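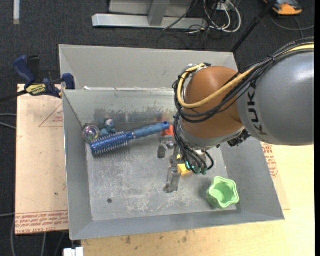 Brastetti two-finger gripper, long-term review

I've had the Brastetti on our arm since December and I keep getting emails asking whether it's worth the money, so let me finally write this down. Short version: yes for bin picking with mixed junk, no if you mostly handle flat things, and please budget an afternoon for the cables.

Some background on how I test. I don't like the tidy cube-and-cylinder sets that come with a lot of grippers, so I use stuff from the dollar store and my kids' toy box. A round hairbrush, a clear ball, a little blue toy figure, a green cup with a wavy rim. They go in a gray metal bin with sloping walls, with a second bin right behind it, and the arm has to get them out one at a time. Salvador Carrilho, who shares the lab with me, keeps wanting to add a sock. We're not adding a sock.

Before this I ran the Teixeira, a lighter gripper with straight fingers, and I liked it a lot! It closes faster and it's quieter. But it was lousy with the hairbrush. If it came down on the bristles it would get a bit of a hold and then the whole brush would roll out sideways, and I'd be standing there watching the arm proudly carry nothing over to the drop point. Over a run of 80 picks the Teixeira dropped or missed 33. The Brastetti, same objects, same bin, same lighting, missed 8. I ran it again after lunch because I didn't believe it, and it came out the same.

Most of that is the fingers, I think. They aren't a matched pair. One has a blocky tip and the other ends in a bent hook, and the hook gets under things that are leaning on a wall. The cup is a great test for this — it likes to sit in the front corner, where a straight finger just bangs into the metal. With the hook you can come in over the rim and lift. The clear ball is still a pain, but I blame the camera for that one. It only sees the reflections half the time.

Now the cables. Ugh. The kit comes with a good long bundle, and on a big arm like ours you have to route it over the wrist with enough slack for the last joint to turn, plus the air hose on top of that. My first try was too tight and pulled a connector out on the second move. My second try was too loose and blocked the view from the side camera. I'm on my fourth try and it still hangs lower than I'd like, with a small loop right by the fingers. A proper cable guide in the box would have fixed this, and at $2117 I feel like I shouldn't have to ask.

Other things, in no order. Clamp your bin down. I use an ordinary bar clamp where the two bins meet, and it made my numbers a lot steadier, whichever gripper was on. The Kurkovton controller talks to the Brastetti fine, but you have to turn off the auto-home setting or it opens the fingers every time you pause (goodbye, cup). The Perkmont software has a nicer screen and a force slider you can drag while the arm is running, so that's what I use day to day. It did freeze on me twice, both times while I was changing the grip force mid-move, so maybe don't do that.

What I haven't tried: anything heavy, anything greasy, and the soft pads they sell separately. Salvador has a set on order and I'll add a note once we've put them through the same 80 picks.

Four stars. It loses one for the cables.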